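Keeping a two-arm cell in one piece
An interview with Ekua Zakaria, Clolance workshop, Falgate
08/06/2023

Ekua Zakaria looks after the two-arm tabletop cell at Clolance. She took it over in December from Ihor Demchenko, who assembled it, and she has kept the maintenance log since then. The log stands at 446 entries. Most are one line long.

"The arms get the attention," she says. "I spend my time on cables, fasteners and the tabletop." 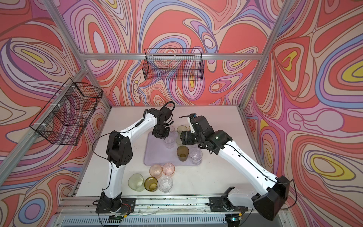
4 min read

The cell is built on aluminum extrusion. Both arms are bolted along the front, with the wiring running close to their bases. Zakaria's first job each morning is to put a hex key on the base bolts before power is applied. She does not retorque them every day. She checks for movement, and if a bolt turns she marks it with paint pen and writes it down.

"A base that shifts a fraction of a degree shows up as several millimeters at the jaws. You can spend an afternoon recalibrating a joint that was never wrong."

After the bolts she moves each arm by hand through its range with the motors off, one joint at a time, and watches the cable at that joint. A loop has to be long enough for the worst pose and short enough to stay clear of the other arm. Demchenko originally dressed the cables tight. Two conductors broke inside their insulation at the left elbow in the first month, and the fault came and went with the pose of the arm. Zakaria found it with a meter and a great deal of patience.

"Intermittent faults I now treat as cable until proven otherwise. I swap the cable first. Then I look at the servo."

The wrist cameras are a separate procedure. Each bracket is checked for play, the lens is wiped, and a reference picture is compared with the one stored after the last calibration. If the two disagree, the bracket is reseated and the calibration is run again.

Dirt on the table is her standing complaint.

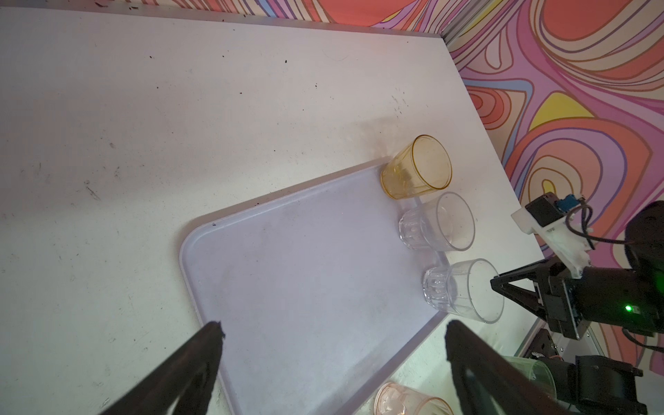 Workshop Practice

"Crumbs, dust, bits of plastic. It all stays on a white surface until you take it off," she says. She vacuums the tabletop and the rail, then wipes the tray and table with a damp cloth. Compressed air is banned in the cell – it drives grit into the joints. She would like the vacuuming done at every changeover. Her colleague Larasati Santoso, who runs the cup tasks, prefers once a day, and the written procedure currently says once a day.

The plastic cups wear too. Santoso retires a cup when the rim splits or the wall has been squeezed out of round. Zakaria is more interested in what the cups do to the fingers. She inspects the jaw faces every 900 cycles and measures the closed position against a gauge block. If the reading has drifted, she adjusts the zero before touching the grip force setting.

"People turn up the force when a grasp slips. Then the servo runs warm, and now you have two problems. Clean the fingers and check the zero."

Servo temperature has its own column in the log. Her limit is 68 degrees Celsius, set below the point where the firmware would cut in. At that reading she stops the arm and lets it cool with the power off.

The hardest part of the setup, in her account, is the space between the arms. Both have to reach the middle of the tray, and each is calibrated separately to the table.

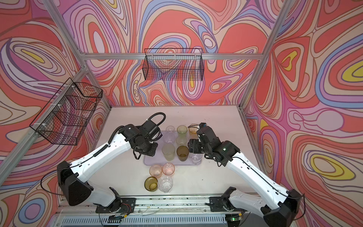

"If each arm is slightly out, the errors can add. So I do a third check, arm against arm. I bring the two grippers to the same point from opposite sides, very slowly, with a hand on the stop." She repeats it at four points on the tray, the last of them near the front right corner, where the right arm is folded closest to its base and the elbow has the least room.

Replacing a servo takes her under an hour, including the checks. She photographs the connectors before unplugging anything, sets the new unit's ID on the bench, and fits the horn with the joint at its midpoint. Spares come through Kwok. She keeps one of each size on the shelf and two of the wrist size.

Her next change is strain relief at both bases, to a layout drawn up by Nandini Subramaniam. The parts are on order. The left arm will be done first.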